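2020-10-30

Dear Marcus,

Thank you again for your patience since May - it has been a fuller stretch than any of us planned for, and I'm glad to be able to write with results for once and not just a list of parts on order.

The comparison of the two grippers is finished on the simulated side. We ran the Fleko two-finger and the Cirkar soft gripper through the same kitchen tasks, 91 attempts each, with the same arm model and the same Larell controller. The Fleko did better on handles and knobs, as Arben had been predicting to anyone who would listen. The Cirkar was kinder to awkward shapes but slow to let go, and we lost more time there than I'd like. Full tables are in the shared folder.

Most of October went into the kitchen itself. The first version had flat, matte surfaces and made our camera settings look far better than they deserved, so Kastriot rebuilt it with shiny gray cabinet fronts and a glossy red backsplash. The depth estimates got worse right away, and that is useful to know before we spend your money on hardware!

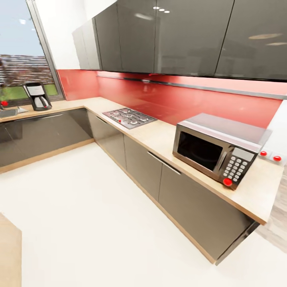 Siamak Nikzad wrote back that he would still trust the reflections only after seeing the same test on real cabinet doors, and he asked us to set aside five days for it at Cuesta. I agree with him, and the time is now in the plan.

We have seven controller settings left to try, and I'll send those numbers along with the next invoice.

Warmly,
Emerson Macedo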